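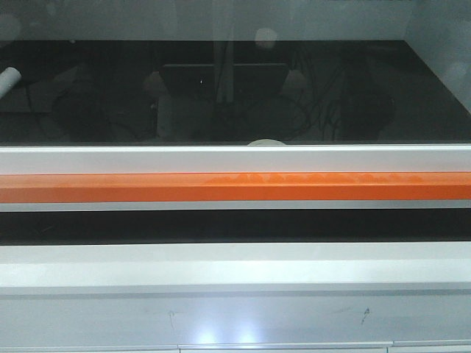 How Does Water Get Up to the Top Floor?

Have you ever turned on a tap in a tall apartment building and wondered how the water got all the way up there? Water loves to run downhill, so somebody has to give it a push!

Let's visit a building called Radunell. It has 182 apartments, and every one of them has a kitchen and a bathroom. At seven in the morning, lots of people want a shower at the same time. That's a busy time for the pipes!

The water comes in from under the street through one big pipe. Street water has a push of its own, called pressure. You can feel pressure when you put your thumb over the end of a garden hose. In many cities it is strong enough to get water up the first few floors, but then it starts to run out of puff.

So down in the basement there is a pump. Inside the pump is a wheel with curved blades, and when it spins, it flings the water outward and up the pipe. Whoosh! The tall pipe that carries it up through the building is called a riser, and smaller pipes branch off it on every floor, a bit like branches on a tree.

Some buildings do it another way. They pump water up to a big tank on the roof and let it run back down to the apartments. The tank at Skeltent, the building next door, holds 2974 gallons. When the water in it gets low, a float drops down and switches the pump on. When the tank is full, the float rises and switches it off again - the same trick used in many toilet tanks!

What about the people near the bottom? All that water above them is heavy, and it would make their taps spray like crazy. A little part called a pressure valve squeezes the flow and calms it down.

Try it yourself! Ask a grown-up to poke two holes in the side of an empty plastic bottle, one high and one low. Cover the holes with tape, fill the bottle, stand it in the sink and pull the tape off. Which hole squirts farther?

Words to know
Pressure: how hard the water pushes
Riser: a pipe that goes up through a building
Valve: a part that controls how much water gets through

Written by Yufang Wei, November 2021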